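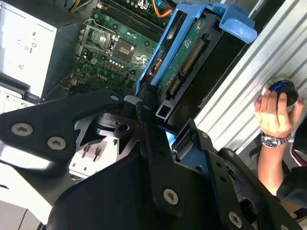

Inside the open computer.

The Letter from Drurkia

Krystyna Czerwiński had lived above the bakery on Cekwood Street for many years, and in all this time she had received only bills. So when the letter with the Drurkia stamp came, she put it on the kitchen table and first made tea.

She knew the handwriting. It was her brother's, with the tall letters leaning to the left, as if a wind was blowing on them. They had not spoken since their mother's funeral. The quarrel was about a clock. It was not even a good clock.

She drank the tea and did not open the letter. Then she went downstairs to the repair shop of Kevin Usuga, because her old computer was there and it was a good reason to leave the kitchen.

"It is not ready," said Kevin. "I opened it this morning. It has a lot of dust."

"I am not in a hurry," she said, and she sat on the chair for customers.

Kevin was a young man who did not ask many questions. He worked and she watched the street through the window. The bus to Vomia stopped and nobody got off. A woman carried home a bag of plums and one of them fell and rolled under a parked car.

"Do you have brothers?" Krystyna asked.

"I have one. He lives in my mother's house and he eats all my food when I visit."

"Do you fight with him?"

"Every Sunday." He blew some dust away from his sleeve. "What do you keep on this computer? In case I must save something."

She had to think. There were recipes, and the letters to the gas company. There were also the photographs which her brother had sent after the funeral, with no words, only the photographs. She had put them in a folder and gave the folder no name. She had never looked at them to the end.

"There are pictures," she said. "I would like to keep the pictures."

"Then we keep the pictures."

It was getting dark when she climbed the stairs again, all 138 of them if you count from the cellar, as she and her brother used to do when they were small and the whole house was theirs. He always jumped over the last three, and then he said that he won.

The tea cup was still on the table, beside the letter. Krystyna took a knife and cut the envelope carefully along the top, the way their mother did it.

"Dear Krysia," it began. "The clock has stopped, and I do not know how you are supposed to wind it."

She looked for a pen.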